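Drive bay
From the Penddale Home Computing Wiki, last edited 25/09/2023 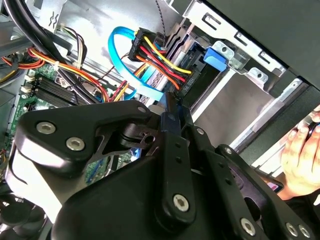
What is a drive bay for?
It gives a hard drive, an optical drive or a card reader a fixed place to sit inside a computer, so the cables reach and nothing rattles.

A drive bay is a standard-sized slot in a computer case. I've been filling them and emptying them for years, and I still mix up the names, so let's get those straight first. The sizes come from the old floppy disks - a 5.25-inch bay is wider than 5.25 inches, and a 3.5-inch bay is wider than 3.5 inches. The number is the disk, never the hole!

External and internal bays
External bays open to the front of the case (think DVD drives). Internal bays are hidden, usually in a metal cage, and mostly hold hard drives. Smaller 2.5-inch bays came in with laptop drives and stuck around for solid-state ones.

Screws or clips
Older cases want screws on both sides. My Cleltar tower has plastic rails that snap on, and I love them, though I did break one in March and had to order a set of 10 from Modside. Hard drives normally take the coarser 6-32 screw and optical drives the finer M3. Force the wrong one and you'll chew up the thread.

Decline
Plenty of new cases have no 5.25-inch bays at all. The Tian tower I had before this one came with 9 bays, and I filled four (one of them with a drawer for spare screws). Small M.2 drives plug straight into the motherboard and skip the bay entirely.

See also: Computer case, Hard disk drive, Drive rails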